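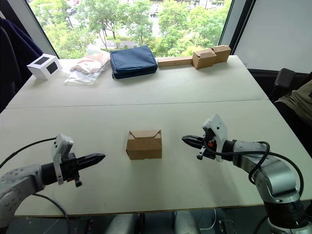

Jotinley High Cross Country: Questions from Runners and Families

When does the season start?
Practice opens in August and our first meet is in September, the home invitational at Sivell Park. We run through the end of October, a little longer if we qualify for regionals (and we plan to!).

Does my kid need to be fast?
Nope! We don't cut anyone. Last fall we had kids who had never run a full mile before, and every one of them finished a 5K by the Grarncombe meet. If you come to practice and work at it, you have a spot.

How does scoring work?
Each team's first 5 finishers score, and their places get added together. Low score wins. Your sixth and seventh runners don't score, but they can push another team's scorers back a place, so please yell just as loud for them. Lucie Carrier was our seventh at the conference meet and she passed three girls in the last 100 meters. We're still talking about it.

Who are the coaches?
Karine MacLeod coaches the girls and Darcy MacPherson coaches the boys, though everybody warms up together. Réjean Dhillon runs the strength sessions in the weight room.

What should runners bring?
Real running shoes, a full water bottle, a watch if you have one, and a layer for afterward. Spikes are optional. Try them on grass before you race in them, or your calves will be very unhappy.

What time does the bus leave for away meets?
Usually 2:45 p.m. from the gym doors. Grarncombe is the long one, so that bus leaves at 1:30. Runners can ride home with a parent once they've been signed out with a coach.

Where should we stand to watch?
At Sivell Park, start at the footbridge, then cut across the soccer field to catch them again on Dewulf Hill. You'll have time if you jog!

Can eighth graders run with the team?
They can't race for us, but they're welcome at our summer runs. We meet at 7:30 a.m. by the tennis courts and go easy, usually two or three miles.

Who do I ask about physicals and forms?
Hélène Girard in the athletic office, extension 579. Forms have to be in before the first practice.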